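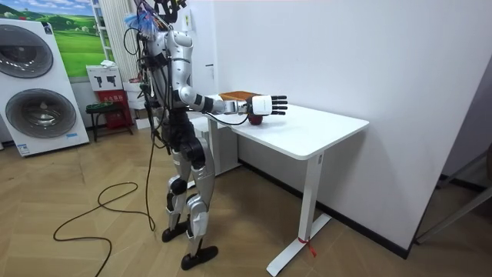

Week 6: Labeling the Parts of a Grasp

Robot Learning from Demonstration
Notes by Mateja Delić, with corrections from Bautista Daza

Welcome back, everybody. Last week we got as far as behavior cloning with a single arm, and we left off at the point where several of you asked, very reasonably, why a policy that looks so good on the training data can hover next to an apple and do nothing at all. I promised we would spend a whole session on it, so please bring your notes from last time, because I will be pointing back to them more than once.

The running task for today is the one we call fruit-to-basket. There is a table, a basket and a piece of fruit. The robot reaches with its right hand, closes on the fruit, lifts it, carries it over to the basket and lets go. The policy sees the image from the head camera along with the joint positions of the arm and hand, and it predicts a short chunk of future joint targets. I know it looks like a small task. Stay with it anyway! Almost every trouble you will meet in a bigger one shows up in this one first, and a small task leaves you time to look at your data properly.

6.1 What we mean by a phase

We cut every demonstration into phases. In the Curkarora method, which is the one you will be using in the lab, they are:

Reach: the hand is traveling toward the fruit and has not touched it.
Settle: the hand is next to the fruit, lining itself up, and contact may come and go.
Close: the fingers are moving in to take hold.
Carry: the fruit is clear of the table and the hand has it.
Release: the fingers open over the basket and the arm backs away.

Valentin Frei, who taught this course before me, used only three of these, with settle and close folded into reach. His version is much quicker to label, and for a two-finger gripper I think it serves perfectly well. With a hand that has four fingers and a thumb it starts to creak. The thumb and the fingers can be doing quite different jobs at the same moment, and if you lump all of that into reach, the policy has to guess which kind of reach it is in.
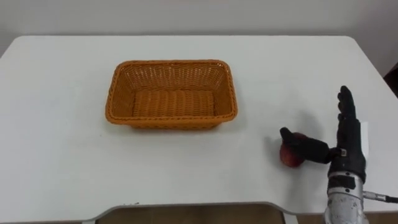
Figure 1. Head camera. Fingers straight and together, thumb against the apple. Labeled settle.

Look at the four fingers in Figure 1. They are extended and pressed together, so by the fingers alone you might call it reach and move on to the next frame. The thumb tells you otherwise, with its tip already on the apple. Our rule is that contact by any digit ends the reach phase, even when the rest of the hand hasn't started to bend. Write that one in the margin, please, as it accounts for more disagreements between labelers than every other rule put together.

6.2 Why the label helps the policy

Suppose two frames look nearly the same to the camera, but in one of them the right thing to do is wait while the hand lines up, and in the other the right thing to do is close. A plain cloned policy trained with squared error will tend to answer with something in between, a sort of half-hearted squeeze. At the next step the image has hardly changed, so it gives you the same half-hearted squeeze again. This is our hovering robot from last week.

The phase label gives the network a second thing to be right about. We add a small classification head that shares the image encoder, and the training loss becomes

L = L_action + w * L_phase

where L_action is the error on the predicted chunk, L_phase is the cross-entropy on the phase, and w is a weight you choose. During a run the predicted phase is fed back in as an input to the action head, so the policy carries a little bit of memory about where it thinks it is.

Choosing w takes some patience. Too small and the phase head learns nothing useful. Too large and the encoder becomes a wonderful phase classifier that has lost interest in where the apple is — I have trained that one more often than I would like to admit. Start low, watch both losses separately on the held-out set, and do not trust the sum.

6.3 The easy frames and the hard ones

Some frames nearly label themselves. 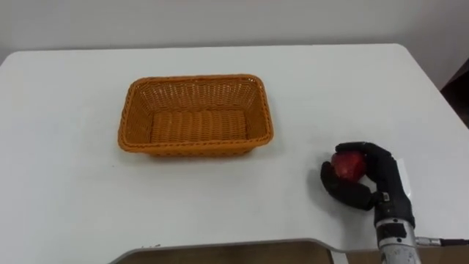 Figure 2. Head camera. Hand closed around the apple, held just above the table. Labeled carry.

In Figure 2 the thumb has curled under the lower left side of the apple and the fingers are over the top of it. There is a gap between the apple and the table, and that gap is what makes it carry under our rules. The height doesn't matter. Students often want to wait until the arm has begun moving sideways toward the basket before they change the label, and I understand the instinct, but please don't. If you wait, the first part of every lift gets filed under close, and the policy learns that closing includes going up.

A word on the basket. Notice that it stays in view, well over to the left, while the hand is working on the right side of the table. Beginners sometimes crop the input tightly around the hand to save memory. You will get a lovely grasp that way and a policy with no idea where to go afterward.

Now for a harder one.

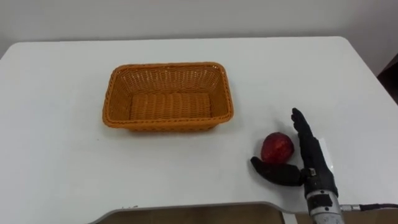

Figure 3. Head camera. Fingers upright beside the fruit, thumb extended below it. Settle or close?

I put Figure 3 on the screen every year and the room always splits. The fruit is sitting on the table and the hand is partly around it, so reach and carry are both out of the running. Beyond that, a single frame doesn't let you say whether the hand is on its way into the grasp or has only just arrived at the spot. You need the neighbors. Step backward and forward through the recording, look at the finger joint readings, and mark close from the first frame where the finger joints are bending steadily inward. If the readings wobble, stay with settle.

This is also the best argument I know for giving the policy a short history of images. If you, with all your years of picking up apples, can't decide from one frame, it is a bit unkind to demand it of a small network.

6.4 What we found

The comparison I will show in class was run by Prasert Siriwan and Waldemar Laskowska on the Kuma dataset, our own collection of 400 demonstrations of fruit-to-basket. They held out 73 of them for validation and trained on the rest, once with plain cloning and once with the phase head. Everything else was kept the same, down to the random seed.

The phase-head policy hovered far less often. Where the plain policy would stop beside the fruit, the phase-head one usually went ahead and closed. I want to be careful with how much we claim, though. Release didn't improve at all, and I suspect the reason is that release was never ambiguous to begin with, so the extra label had nothing to add.

Prasert also went back through the held-out set by hand and found 13 demonstrations where the two labelers had put the start of close in different places. We kept them in. You will be tempted to throw such cases away to make your curves smoother, and I would ask you to resist, or at the very least to report your numbers both ways.

6.5 For the lab on Thursday

You will be given nine unlabeled recordings, which live in the Wakero folder along with the labeling tool. Work in pairs.

1. Label all of them separately, without talking to your partner.
2. Compare. Write down every place where your phase boundaries differ, and which rule each of you was applying.
3. Agree on one version and save it next to the two originals. Don't overwrite anything.
4. Train the phase head with three values of w of your own choosing and plot L_action and L_phase on separate axes.
5. In a paragraph or two, describe one moment where the policy's phase prediction disagreed with yours, and say which of you was right.

Save plenty of room in your write-up for step 5, and don't be shy about siding with the network if that is where the evidence leads you.

Reading for next time is the Goel handout on action chunking, all of it except the appendix. If the labeling tool freezes when you scrub backward, close it and open it again; your labels are saved as you go. Bautista will be in the lab before class for anyone who has trouble getting the recordings to load.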